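3.2 Latency and turn-based play

Hovland and Duggan's earlier work treated input delay as a problem for action games alone. We streamed a chess title to players in Brotcombe on two connections and recorded the time between each input and its display.

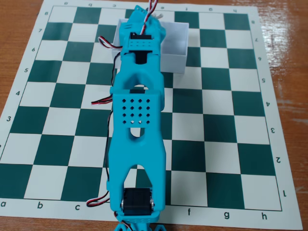 Delay was raised in four steps to 1000 ms. Most players kept their usual pace until the last step, when repeated inputs became common.

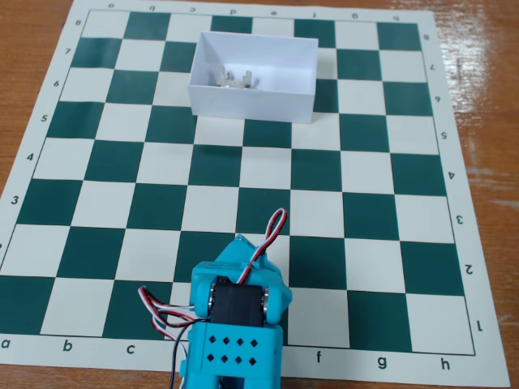

Figure 2. Roll-up chessboard mat with printed file letters and rank numbers.

Session length did not change with delay.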